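"Write the rule down before anyone picks up a gripper"

Sigita Lukoševičius has been through 742 recordings of people doing small jobs with hand-held grippers, and she is still cheerful about it. She looks after recording practice at Prollby, where the demonstrations are used to teach robot arms, and she talks about house rules the way other people talk about football.

"I love a good rule!" she says. "A good one is short and you can follow it with both hands full."

The first on her list is a clear table. One object, two grippers, nothing else on the white top. A power strip is a favourite of hers — it's an everyday thing, but you have to think about which end to take hold of. 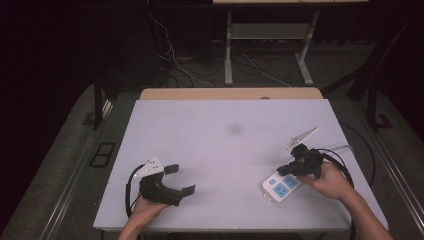 "Then there's speed," she says. "People who are good with their hands go far too fast. I ask for a pause of 2 seconds before the fingers close, every single time, and I'm quite strict about it."

Cables get a page to themselves in the guide. They should run back past the wrist and never across the work, and whoever is recording checks them before each take. Darragh Brennan, who wrote that page, wanted it longer. "We talked him down," she laughs, "but he was right about nearly all of it."

She is just as keen on the approach. Fingers come in on either side of the object, with the part to be gripped in view of the tool's own camera.
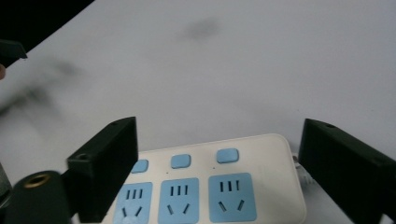 What gets thrown away

Any take where the rule was broken goes, however nice it looks. "We lost 30 in May," she says, "and I'd bin them all again."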